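Mar 12, 2019
Notebook, finishes bench. Stone sealer trial, continued.

Carried over from the last entry: the honed tiles from the Onyshchenko lot are cut and labeled, 13 in all. Edges eased by hand with a 200 grit pad. Backs left raw. The labels are pencil on masking tape because the marker bled into the last batch and we lost two tiles to it.

Purpose, restated for anyone picking this up cold: compare water uptake and stain resistance of honed marble under the Plenetti penetrating sealer, the Flivden water-based sealer, and no sealer. The job that prompted this is a hallway floor in pale stone with a kitchen at one end, so oil, coffee and wine are the stains that matter. Rust is a separate question and gets its own page.

Preparation. Tiles rinsed in plain water, no soap, then dried in the cabinet overnight and weighed before anything went on them. Heaviest tile is 322 g. Balance was zeroed between readings. Drift over the run was within the last digit, so I have not corrected for it.

Application. Plenetti went on with a lint-free cloth, one coat, wiped back after ten minutes. Flivden went on with a foam pad, two coats, with an hour between. Both follow the instructions on the can. The Flivden left a slight haze on the second coat wherever the pad stopped. It buffed out on three of the tiles and stayed on the fourth. I kept the fourth in the set and marked it H.

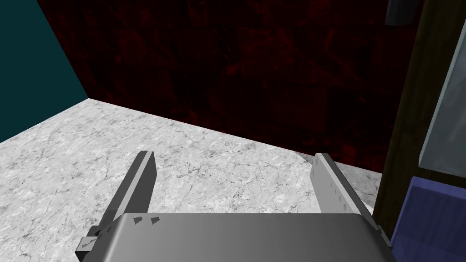 Drip test. One drop of water at the center of each tile, timed until the spot darkened. Controls darkened in under a minute. Both sealers held for the full eight minutes, after which I stopped timing. The drop on H spread wider than on the others but did not darken the stone. I do not know what to make of that. Residue on the surface would lower the contact angle without changing the uptake underneath, so it may be only the haze.

Soak test. Tiles stood on edge in a tray with the lower third in water, and were weighed at one hour and at four. I should have sealed the backs as well as the faces. As it stands the raw backs take up water freely and swamp the difference we want to see. The four-hour numbers are in the spreadsheet but should not be quoted. Repeat with backs waxed.

Stain test. Olive oil, black coffee and red wine, a dab of each under a watch glass. Started this morning, to be read tomorrow. Hanna Koval suggested adding lemon juice. I left it out on purpose: acid etches the calcite whatever is in the pores, and an etch mark beside a stain mark makes both hard to read. If the client asks about etching we answer separately, and the answer is that no penetrating sealer prevents it.

Side note on color. The red limestone offcuts darken a good deal under Plenetti, close to the wet look. The pale marble shifts very little, and the gray sits between the two. If dark and light stones meet at a corner, the sealer choice will change the contrast between them. This needs to be shown on a sample board under the lighting that will be used, and not described over the phone. 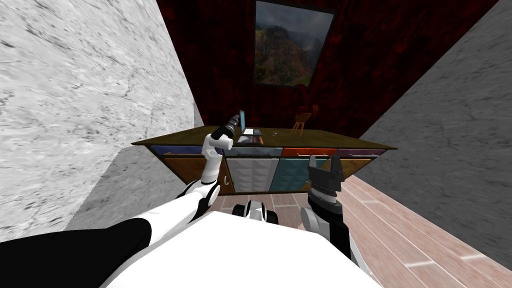

Gunnel Moen read the notes at lunch and disagreed with the drying time. Overnight in the cabinet is too short for honed stone at this thickness, in her view; she would weigh twice a day until two readings match, and only then seal. She also pointed out that the September batch was dried for three days, so the two sets cannot be compared as they stand.

She is right on the second point and probably on the first. I put two spare tiles back in the cabinet after lunch and will weigh them again before leaving. If they lose more than a tenth of a gram, the dry weights above are not dry weights, and the soak figures are wrong for a second reason.

Update, end of day. Spare A lost 0.3 g. Spare B lost 0.2 g. Cabinet thermometer reads as set. The fan is turning but the filter was gray with dust, so I changed it.

To do:
Dry the next set to constant weight. Write both matching readings on the sheet.
Wax the backs and edges before the soak.
Read the oil, coffee and wine tomorrow, before and after wiping with a damp cloth.
Ask Stepan Kushnir if the Flivden can was opened before it came to us. The lid had a dried ring.
Order more watch glasses. Two are chipped.
Reorder number for the foam pads is 2,455, second shelf, left binder. Do not get the Flurby ones again, they shed.

Tile H goes in the drawer with the haze facing up. Please leave it unwiped.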